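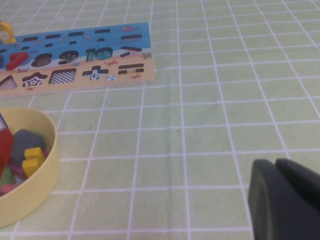 Number board on the green tablecloth. The 7 is in, the 8, 9 and 10 are still to go.

1/ I've been sorting the puzzles for our playroom shelf this month. There are 14 of them and this sea one is the board the kids ask for most, so it got done first.

2/ The top half is blue water with little fish and bubbles, the bottom half is sand. Numbers go in the water, shapes and math signs go in the sand. My son worked that out before I did.

3/ The printed floors in the cutouts help a lot. The square has a black and white checkerboard in it, the 10 has teal and yellow. A kid who can't read numbers yet can still match by pattern.

4/ Stella Mussa asked how I keep pieces from wandering off. Each puzzle gets its own zip bag with a number on it, and the same number goes on the back of the board in pencil. The bag lives under the board. That's the whole system.

5/ It does mean you have to check the bag before it goes back on the shelf. We lost a 6 in November and found it in a rain boot.

6/ On order: we put the numbers in from low to high. Lahcen Bennani does it the other way with his daughter and starts with 10, and she likes it as a countdown. Either is fine. Shapes last at our house.

7/ The plus and equals signs were ignored for months. Now we use them off the board – lay out 3 + 4 = on the table and let him hunt for the 7. He's four, so we stop at 10.

8/ The tablecloth is the wipe-clean kind, green with a white grid. I got it for paint days and it stayed. The squares turned out to be handy for lining up loose pieces, one to a square, before they go in the bag.

9/ Cleaning, for Aroha Katene who asked: damp cloth, a drop of dish soap, dry right away. Don't soak wood. An old toothbrush gets crumbs out of the narrow slots.

10/ Next is the farm puzzle, which has two pieces missing and one that belongs to something else. If anyone has a spare sheep, let me know.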